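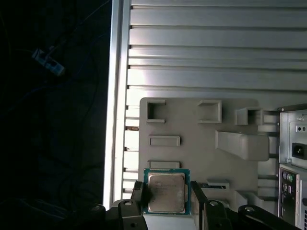
Desktop processor, heat spreader side. Lettering barely legible.

November, started writing 7:40 pm

Stillness notebook, penalty coding

We finished the pile! 1043 kicks coded, every one of them with a keeper movement time, a dive side and an outcome. I went through the last batch after lunch and sat there for a minute looking for the next clip before I understood there wasn't one. Nghiêm has the master sheet, and the copy on the shared drive is read-only from tonight. If you find a mistake, write it in the corrections tab with the kick number and your initials and leave the cell alone.

First thing I did, naturally, was sort by movement time, even though we agreed to check the coding first. Sorry. I couldn't wait.

So: 132 kicks where the keeper is still at foot contact by our rule (both feet down, no hip shift in the 300 ms before contact). That's far more than I expected for this level. I would have bet on a couple of dozen, mostly keepers who got caught flat. Watching them again in one run, plenty of them look deliberate. The keeper sets, the kicker runs up, nothing happens, nothing happens, and then there's this enormous quick push off one leg. It's lovely to watch. The Prallitz keeper in the white sleeves does it every single time, and you can see kickers look up a second time during the run-up. I want to know if that second look costs them anything. Put down as a question, not a finding.

Note on the rule itself. The hip shift part is the weak spot. From behind the goal it's easy, from the main stand it's a guess on some clips, and the high corner view at Dunport flattens everything so the keeper seems planted when he may be leaning. I marked those with a D. Before anyone computes a save rate, run it with the D clips and again without. If the answer changes we have a camera angle study and we should say so.

Arms: we ignore arms. I know we've been around this already, but I'm writing it here so I can point at it. Waving, clapping, touching the crossbar, all fine, all counted as still if the feet and hips are quiet. Nghiêm thinks the wavers should get their own code and after today I'm coming around. They're having a different conversation with the kicker. Adding a column is cheap, going back through the footage is a week. Leave until January?

Double coding. We both did the same set blind, and compared at the whiteboard this afternoon. On dive side we disagreed on 2 kicks, and both times it was a keeper who started one way and came back, so the argument was over what "side" means when there are two of them. Settled: side is where the body weight is going at the moment the ball crosses the line or is touched. Fakes go in the notes column. Movement time agreement is worse, as it was always going to be. My times run earlier than Nghiêm's. I call it at the first knee bend and he waits for the heel to lift. We picked the heel. It's easier to see and easier to explain to anyone who takes over from us. My half needs redoing for any clip within a few video frames of the cutoff. I've filtered them into their own tab and I'll start on those in the morning with coffee and a fresh pair of eyes.

Talked to Arnaldo Coelho on the phone, 4:15 until nearly 5. He coaches the keepers at Dunport and he was generous with his time, and very funny about his own playing days, where he says he dove left because his right shoulder hurt and people wrote it up as instinct. Things worth keeping:

He doesn't teach "stay still." He teaches "be late," and says young keepers who are told to stay still go stiff and then can't push. That's a real problem for our project name, ha. More usefully, it suggests we should look at what the knees are doing inside the still group. Soft knees and locked knees are both zero movement in our sheet.

He says the wet end at Dunport changes everything, with keepers shortening their push when the goalmouth is cut up. We have no pitch condition column. Match reports might give us weather, at least for the league games. Cup games I'm less hopeful about.

He'd like to see the clips of his own keepers when we're done, and I said yes, clips and times, no rankings. He offered us a training session to film. YES PLEASE. Need to sort permission forms first, and ask whether the kickers can be told what we're measuring. I think they can't.

Shootouts and in-game penalties are still mixed together. They shouldn't be. The kick type column exists, it's just half empty because I skipped it when I was tired. My job to fill in.

To do
Redo my borderline movement times, heel rule
Fill kick type
Check the D clips, with and without
Draft the permission form, send to Arnaldo
Nghiêm: backup of raw footage, second drive
Ask the Prallitz people for the behind-goal angle, they had a tripod there in every home game I've watched

Leaving at 8:25. Whiteboard is not to be wiped, the knee sketches are on it.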